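Open day at the Testholm handling lab

Posted 27 Jun 2023

I have been to a few automation open days over the years and most of them were held in large sheds with a lot of hi-vis. The one at Testholm was smaller. The lab is on the first floor of a former seed merchant's building, up a wide staircase, with a goods lift that was out of use on the day. Visitors signed in at a table on the landing, were given a paper badge and a map, and were then left mostly to themselves until the tour groups were called.

There were 109 names on the sheet when I signed it, and the organisers had room for 142. The groups were kept small so that everyone could get near the benches. Mine was called at twenty past eleven, which gave me time for a coffee and a look at the posters on the corridor wall. These were mostly student projects. One compared different ways of picking up a pillowcase and had a long table of results in type too small to read from a normal distance.

The tour had three stops. The first was a short talk in a seminar room about what the lab does. It works on handling soft goods, meaning clothes, towels, bedding and packaging film, and it takes on paid work for laundries and textile sorters in the region. The main partner at the moment is Kocabaş, a firm that washes and repairs team kit for sports clubs. Kit comes back from the clubs in bags, tangled and inside out, and somebody has to separate it, turn it the right way, fold it and send it out again in sets. The speaker said the washing was long since automated and the folding was still done by hand.

The second stop was a conveyor demonstration from Zokwood, who make sorting equipment. Parcels of different sizes went round a loop and were pushed off into chutes according to the label. It ran well and it was loud. There was one jam while we watched, when two flat packets overlapped at the reader, and an operator stopped the belt and lifted the top one off. The belt was running again in under a minute. I had seen a similar loop at the Koroslow trade fair the previous November and could not see much difference, apart from the guards, which now go all the way round.

The third stop was the one most people had come for. It was the clothes bench, where a pair of robot arms handles kit on a padded grey surface. Basketball kit was being used on the day. We stood behind a rope on two sides and could stay as long as we liked until the next group came in.
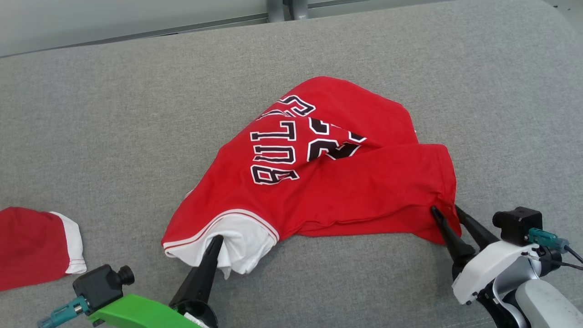
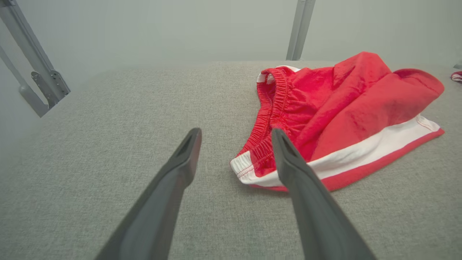
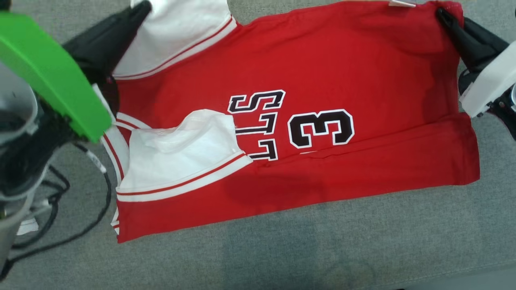 Slower than my nan, and she does it with the telly on, was the verdict of a visitor at the rope. The lab's guide took this well and said speed was not what they were working on this year. A hand folder at Kocabaş is expected to do 300 pieces in a shift, and the arms are a long way from that. What they want first is for the arms to cope with a garment however it has been dropped.

The guide spent some time on why clothing is hard. A box keeps its shape when it is picked up, so the machine can work out where to hold it once and carry on. A vest changes shape as soon as it is touched. A corner that was on top goes underneath, and a hem that looked like a single edge turns out to be two layers. Print does not help much either, as letters disappear into the folds. Trim is more useful, because it follows the edges of the garment, but a neck and an armhole can look much alike when the cloth is bunched up.

Somebody asked if the arms were following a fixed programme. The answer was no. They are trained on recordings of people doing the same job through the arms, and a recording session lasts 45 minutes before the person at the controls has a break. I asked whether shiny fabrics were a problem and was told that thin ones were worse, mainly because the fingers pick up two layers when they want one. Another visitor wanted to know what happened if a sleeve got caught. There is a force limit on the arms, and past it they let go.

I would have liked a bit more on cost. The question was put twice by different people and both times the guide said it was too early to give a figure for a working installation. The same went for jobs. We were told that Kocabaş has trouble filling its evening shift and sees the arms going there first, but this came from the lab and there was no one from the firm to ask.

After the tour there was a room with tea, rolls and a table of leaflets. The Zokwood leaflet has a decent floor plan of the conveyor loop. The lab's own leaflet is a single sheet and mainly covers how to apply for a placement.

A few practical notes for anyone thinking of going next time. Parking behind the building is limited and was full by eleven, but the car park by the river is a short walk and was half empty. The stairs are the only way up if the lift is still out, so ring beforehand if that matters. Bags larger than a rucksack have to be left at the desk. Children are allowed in the seminar room and at the clothes bench but have to stay behind the yellow line at the conveyor. Ear plugs are in a box by the conveyor room door.

The next open day is planned for November, and booking will be through the lab's website.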